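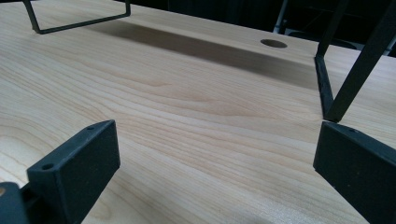 手持ちグリッパーの開き幅はどこで測るのか。

左右の指の内面どうし、先端側の角で測る。根元側で測ると指の傾きのぶんだけ値がずれる。

Trelixの組み立て記録、続き。手持ちグリッパーの機構側はだいたい固まり、残っているのは開き幅の読み取りと指の取り付け角の調整。場所は共同工房Atingaの奥の机。

2023年9月30日時点の構成。平行リンク、左右の指は鏡像、トリガーは人差し指で引く方式。モーターは載せていない。引いた量をロータリーエンコーダーで読み、制御基板Gustexに渡してログに残す。

全開時の内面間は134 mm。設計値より2 mm狭い。リンクの軸穴を後から広げた影響かと思ったが、計算するとその向きには効かない。

原因はストッパーの当たり面だった。角を落としたつもりの面取りがCAD上で抑制されたままになっていて、全開の手前で先に当たっていた。履歴を追えば出ていた話で、半日使った。

直し方は二択。ストッパーを作り直すか、設計値のほうを134 mmに書き換えるか。今回は後者。把持対象に困るほどの差がない。リンク比の表だけは全部更新した。

更新した表は「トリガー角→開き幅」の対応表。直線で近似すると全閉付近で誤差が大きくなる。リンクが寝てくる領域で、トリガーを同じだけ引いても指の進みが小さい。区間を分けて折れ線にした。

3次式でも合わせてみたが、端で暴れた。測定点の取り方が均等すぎたのだと思う。全閉側を密に取り直せば使えるはずだが、折れ線で足りているうちは触らない。

ログ周期の話。最初はエンコーダーを800 Hzで読んでいた。手で動かすものにそんな速さは要らない。バッファがあふれて、あふれた箇所の時刻が飛び、飛んだことに後処理で気づく、という順番で時間を失う。

読み取りは800 Hzのまま残し、書き出しだけ間引くことにした。間引く前に中央値を取る。平均だと接点のバウンスがそのまま裾に残る。

リンクの軸は圧入をやめて段付きねじに変えた。圧入は組むときは早いが、外すときに必ず相手の穴を傷める。調整が終わっていない機構に使う方法ではなかった。

段付きねじにするとスラスト方向の遊びが出る。薄いワッシャーで詰める。詰めすぎるとトリガーの戻りが渋くなり、全開に戻ったかどうかが指の感触では分からなくなる。ログを見ると戻り切っていない回がはっきり残る。

戻りばねは工房の引き出しにあった引きばね。定数は不明。吊って測ったが、初張力のあるばねで、短い側の値は当てにしていない。同じものを追加で買えないのが難点。型番が分かる品に替えるまでは暫定扱い。

指の傾きについて。左右とも内面が中央を向くように取り付けている。平行が出ているかは、薄い板を挟んで手前と奥で隙間を見るのがいちばん早かった。ノギスを内側に差し込む方法は、当てる人間によって値が変わる。

Hannelore Reinholzから「ダイヤルゲージを本体側に固定して、指を送れ」と言われてやってみた。再現性は上がった。段取りに時間がかかり、毎回やる気にはならない。組み替えた直後だけやる。 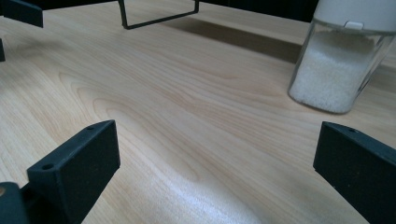 指の取り付けねじは、どの順で締めればよいのか。

両方を軽く入れ、内面の平行を出してから、根元側、先端側の順に締める。先に片方を本締めすると、もう片方を締めたときに指が回る。

指の上面の丸穴は交換用の固定具を想定して開けた。ざぐりを付けるか迷って、付けなかった。ざぐるとねじ頭の下の肉が薄くなる。上面は何にも当たらない面なので、頭が出ていても支障はない。

締め付けトルクは管理していない。樹脂に金属ねじを直接入れる構造で、トルクレンチの下限より手前で終わる。短いドライバーを指先で回し、止まったところから追い込まない。

インサートナットにすべきという指摘は正しい。次の版で入れる。今の穴径では壁が残らないため、外形から見直しになる。

照明について。机の上で光が白く反射するところがあり、木目が飛ぶ。指の黒との差が大きいので、カメラの自動露出に任せると画面ごとに明るさが変わる。露出は固定、ゲインも固定。シャッターだけ場所ごとに決める。

机の木目は意外に厄介だった。指の縁を画像から拾う処理を試したとき、木目の筋を縁として拾う。コントラストのしきい値を上げると、今度は指の角の明るい部分で線が切れる。

結局、画像から開き幅を出すのはやめてエンコーダーの値を正とした。画像側は確認用。両者がずれたときだけ人が見る。

透明な容器に白い粒が入ったものは、深度の推定をかける相手としては性質が悪い。壁で取れるのか中身で取れるのかが場所によって変わる。容器の輪郭を使いたければ、蓋のほうを基準にすると安定する。

黒いワイヤーの枠も同じくらい難しい。細くて、背景も暗い。点群にすると横棒が途中で消える。消えたものを補間で戻すと、ないはずの面が張られる。補間は切った。

Lakmal Khondokarから質問。「指の内面に滑り止めは貼らないのか」。貼ると全閉位置が変わり、対応表が一つ増える。形が決まるまでは素のままでいく。

ケーブルの取り回し。トリガーを引くたびにコネクターの根元が曲がる配置になっていて、引き切る手前で信号が落ちた。断線はしていない。本体の背に沿わせ、手首側で一度固定してから逃がす形に変えた。

固定は結束バンド。締めすぎると被覆に跡がつく。面ファスナーは外しやすいが、汗をかいた手で持つと動く。見た目はどちらも良くない。

再現性の確認は、全開と全閉を繰り返して端の値のばらつきを見るだけ。全開側は揃う。全閉側は揃わない。指の先端が先に当たり、そこから握り込むと本体側がたわむ。

たわみを消すには剛性を上げるしかないが、重くなる。今は「接触を検出した時点の値」を全閉とし、そこから先の握り込みは別の列に書くようにした。後で力の目安に使えるかもしれない。使えるとはまだ言わない。

接触の判定は速度で見ている。トリガーの送りが急に落ちたところ。ゆっくり閉じる人だと判定が遅れる。Abena Kpodoの閉じ方がまさにそれで、全閉の値だけ別の集団になった。しきい値を速度の比に変えたら収まった。
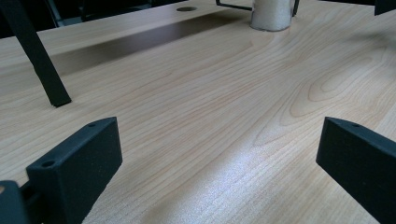 読了時間：3分

残りの調整項目を書いておく。自分用。

左右の指の高さ。机に置いた基準板に両方の先端を当て、光が漏れるほうを下げる。シムは紙で試し、値が決まったら金属に替える。紙のまま忘れると、湿度の高い日に合わなくなる。前の試作で一度やった。

カメラと指の位置関係。カメラを外して付け直すたびに、画面内での指の位置がわずかに動く。位置決めピンを入れる予定だが、台座側に場所がない。当面は付け直すたびに校正を取る。

校正ファイルの名前の付け方も変えた。日付だけだと同じ日に取り直したときに区別できない。部品の版を先頭に置き、その後ろに連番。古いファイルは移動せず、読み込み側で対応した。

左右の非対称について。リンクは鏡像でも、トリガーからの力の入り方は対称ではない。閉じ始めで片側がわずかに先行する。中央で掴むつもりのものが先行側から押される。軽いものだと、掴む前に逃げる。

対策は同期用の歯車を足すこと。図面は引いた。歯の遊びが今の先行量より大きければ意味がないので、先に歯車だけ出して遊びを測る。

図面の公差はAugustina Sarpongに見てもらった。指摘は歯車の中心間距離。穴の位置公差を左右それぞれ片側に振ったときに歯が底当たりする。そのとおりだったので距離を広げた。遊びは増える。測る理由が一つ増えた。

バッテリーは外付けのまま。本体に入れると重心が手首より後ろに下がり、指先を下に向けた姿勢で保持しにくい。腰に付けてケーブルを伸ばすと、そのケーブルが机の角に引っかかる。どちらも試した。腰のほうが疲れない。

公開の予定を聞かれたので書く。図面は次の版から。今の版はストッパーの面取りが抑制されたままで、そのまま作ると設計値と合わないものができる。対応表とログの形式は先に出せる。

ログの列は、時刻、エンコーダー生値、開き幅、接触フラグ、握り込み量。開き幅は後から計算し直せるが、使った対応表の版をヘッダーに入れてある。生値を捨てて開き幅だけ残す形式は勧めない。

Mohsin Bugtiからの返信にあった「エンコーダーを磁気式に替えれば接点の問題はなくなる」はそのとおり。磁石の偏心を出さずに固定できる軸端がない。リンク軸を延長すれば置けるが、トリガーのガードに当たる。

次は歯車の遊び。測った値をこの下にぶら下げる。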